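Home | Topics A-Z | Recent changes | Random article | Log in

Bellows (flexible cover)

A bellows is a folded sleeve or bag that can get longer and shorter without tearing. Two main uses. Older one is moving air, as in a fireplace bellows or an accordion. The newer one is covering something that moves, so dust and grit stay out and grease stays in. This article is mostly on the second kind. For blacksmith tools see Bellows (forge).

Names

Also called a boot, gaiter, convoluted sleeve or way cover, depending on the trade. Car people say boot. Machine shops say way cover. Camera people just say bellows. Singular and plural are the same word, "bellow" is common in parts lists but usually marked as an error.

Shape

Each fold has a peak and a valley. Some makers call the peak the crown and the valley the root. Rounded folds spread the bending over more material and last longer under constant flexing. Sharp folds pack down smaller, so they are used where closed length matters, old folding cameras for example. Cross section can be round, square or almost anything else. Corners are the weak spot on square ones.

The closed length is the number that catches buyers out. A sleeve with an open length of 300 mm and a closed length of 40 mm has 260 mm of travel on paper, less in practise as most suppliers advise against running it fully stretched.

Materials

Leather and cloth came first, often glued over stiff card. Rubber took over for vehicles. Today also thermoplastic elastomers, silicone, coated fabric and thin metal. Metal bellows are a separate trade, used in vacuum lines and pressure gauges. Silicone handles heat well but tears easily once nicked. Natural rubber does poorly with oil and sunlight.

Uses

Steering racks, drive shafts, gear levers, lathe and mill slides, walkways between train cars, articulated buses, drinking straws (the bendy part). Sleeves with rounded ridges turn up on mechanical forearms too. 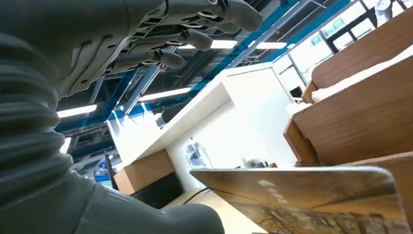 Failure

Mostly cracks in the valleys. Other causes are rubbing, loose clamps and the wrong cleaner. On a drive shaft a split boot throws grease on the inside of the wheel, often the first sign an owner gets. Left alone the joint picks up dirt and wears fast. Replacing the boot early is cheap, replacing the joint is not.

Split boots, the kind with a seam, can be fitted without taking the joint apart. Opinions differ on how long they last.

Makers and sizing

No single size standard covers all types. Pusow and Güler both sell molded round sleeves by inner diameter. Proster lists by crown diameter insted, so the two kinds of chart do not match up. The Nelent catalog gives both, with 122 stock sizes in 3 materials. Akosua Arthur's handbook on flexible covers has a conversion table, plus a short chapter on hand folding card patterns.

See also

Accordion; Constant velocity joint; Dust seal; Expansion joint; Folding camera

Last updated: April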